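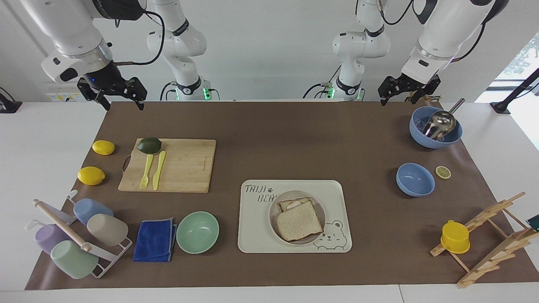

Attachment 1: table layout at the start position, both grippers open to view above the back of the mat, sandwich on the plate.

Ticket: left arm is late during remote demonstration
Opened by: Kastriot Stojanović
Status: waiting for customer
14 views · 2 comments

Dear support,

We are recording kitchen tasks by remote control with two arms. In September we updated the Murkex control box, and after that the left arm follows the operator with a delay. The right arm is normal. In the log I see 300 ms for the left side and 25 ms for the right side.

The task where it hurts most is taking the ladle out of the blue bowl at the back right. The operator closes her hand, sees no movement, closes more, and then the gripper squeezes too strongly. With the lemons on the other side we have no such problem.

What I have tried until now:
- restarted both arms and the control box. No change.
- exchanged the network cables between the arms. The delay stays on the left.
- lowered the command rate from 500 Hz. The movement became rough, the delay is the same.

The indicator lights on both bases are green, so I do not see any fault there.

Comment by Jasmina Mujić (support)
Hello Kastriot, thank you for the clear report. Please open the Sismont settings and look at the smoothing filter for each arm separately. The update can write the old default value to one side only.

Comment by Kastriot Stojanović
You were right - the left filter was at the highest level. I put it to 2, the same as on the right, and the log now shows 25 ms on both sides. Vlasta will repeat the ladle demonstrations tomorrow at 9:30. Please keep the ticket open until then. Should we delete the recordings made with the delay, or can the time shift be corrected afterwards?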